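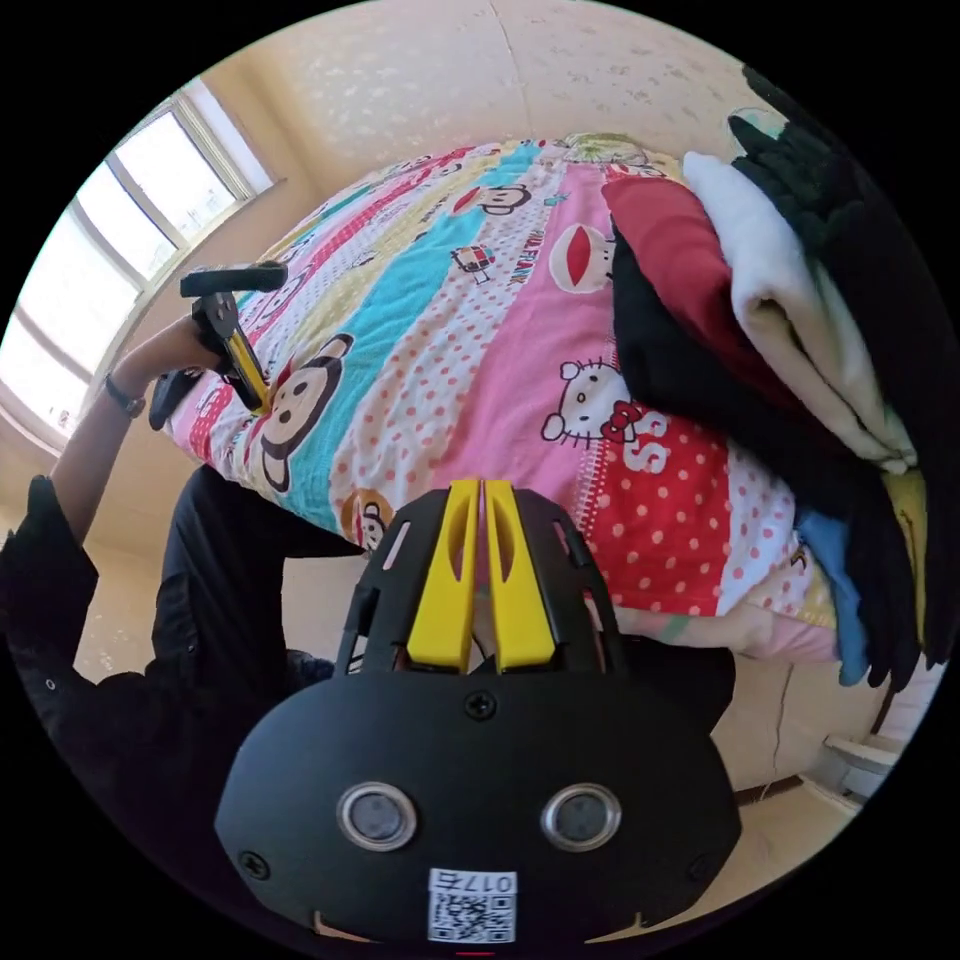
Service intervals for hand-held grippers are usually written in hours, and I think hours are the wrong unit. We run the units in pairs, left and right, on cloth work: trousers, shirts, bedding, whatever is on the mattress. An hour spent folding cotton does very little to a finger. An hour of pressing the tips down through a quilt to get under a hem does a good deal more. The log shows the same 60 minutes for both.

My proposal is to count closures and to measure the gap. At Sutcliffe we have been doing this since May on the Surkmont pairs, and the procedure fits on one card.

First, the fingers. Close the unit with nothing in it, release, close again, and look along the fingers against a bright background. Some daylight between the inner faces is normal on our units. What matters is whether the gap is parallel and whether it is the same as it was last time. A gap that widens towards the tip means the base block has shifted on its carrier or the finger has taken a set. The two faults look identical from the outside and are told apart by swapping the fingers over. If the taper moves with the finger, replace the finger. If it stays where it was, the carrier needs attention, and that unit goes to the bench.

Second, the front plate. It is held by three screws, a cross-head one at the top centre under the finger bases and two near the lower corners. The usual habit is to do them up in whatever order comes to hand. I would make the top screw last. Seat the two lower ones, bring the top one down until it touches, go back round once, and stop. The plate is moulded and will bow if the top screw is pulled in first, and a bowed plate moves both lenses. Nothing rattles and nothing looks wrong, but the pair no longer agrees with the calibration file. We lost 13 sessions to this in one week before Ada put a straightedge across a plate.

Third, lint. Black trousers are the worst offenders and fleece is next. Fibre collects where the fingers meet the carrier, and it packs hard if left. A dry brush at the end of each session clears it. Compressed air is in the older Drolley instructions and I would strike it out – it drives fibre further into the carrier, and we have opened units that were cleaner before they were blown out.

Fourth, the label. The code on the front plate is how the software knows which unit it is listening to, and a corner that lifts under a sleeve cuff will eventually peel. Replace it while it can still be read. A unit that has lost its label has to be matched by serial number with the housing open.

None of this takes long. The brush and the gap check together fit into the time it takes to shake out the next garment. The screws are checked every 100 closures in the first week after any repair and once a week from then on.

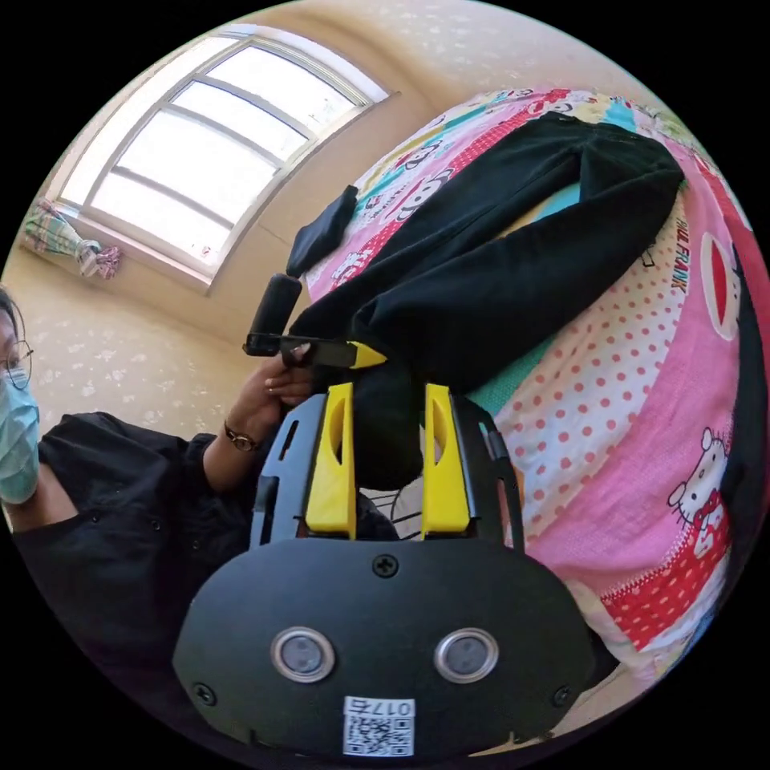
Adebayo Obi disagrees with the closure count. His objection, made by letter after I circulated the card, is that a closure on air and a closure on doubled denim differ as much as my two hours do, so I have moved the error without removing it. He would log motor current at the end of each grip and schedule from that. He adds that a tired operator squeezes harder than a fresh one, and that neither hours nor closures will show it.

I accept the argument and still prefer the count. Current logging needs firmware that half of our pairs do not have, and it needs somebody to read the log. A closure counter is already there. On thick cloth I weight it by two, a crude correction that has so far put the finger changes where the gap check says they should be. Of 34 fingers changed under the new card, only one came off earlier than it needed to. Under the hours schedule we threw out good fingers as a matter of routine and kept a few that should have gone.

The remaining point is about pairs. Stores will issue a single replacement unit, left or right, and the pair goes back to work with one new hand and one worn one. The operator adapts within minutes and stops noticing. The recordings do not adapt. If one side gets new fingers, both sides should, and the part-worn set can go in the drawer for bench use. Procurement calls this waste. The cost of four fingers against a repeated session is easy to work out, and I would ask them to work it out before the next order.

Last revised 2024-09-18 | Contact the bench | Back to top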